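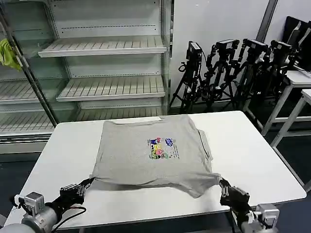

3.2 Collecting demonstrations

All demonstrations were given by remote control. The operator sits with a pair of leader arms and moves them by hand, and the two follower arms at the table copy the joint angles. We also tried guiding the follower arms directly, but with both hands on the robot the operator tended to block the head view, and those recordings were dropped.

Two operators took part. The first had used the Lutby leader arms before. The second had not, and was given one practice session that does not count toward the totals. In all we kept 297 demonstrations of T-shirt folding, of which 54 contain at least one regrasp of the hem. Regrasps were left in on purpose. A policy trained only on clean folds has no record of what to do when a corner slips.

Figure 2. Both grippers holding the lower hem of a T-shirt, one at each bottom corner. The fabric sags between them.

The hem grasp was the hardest step to teach. The leader arms give no sense of touch, so the operator has to judge by eye whether the fingers hold one layer of fabric or two. We asked operators to close slowly and pause before lifting. Pauses longer than 8 seconds were trimmed before training, and shorter ones were kept.

Each demonstration was labeled with its start, first grasp, fold and release. Labels were made by the operator who gave the demonstration and checked by the other. Where they disagreed, the earlier time was used.

12 shares | 2 comments

Octavian Matei
Did you trim the pauses in the wrist data too, or only in the head view?

Teodor Voicu
Both. The streams share one clock, so a cut applies to all of them.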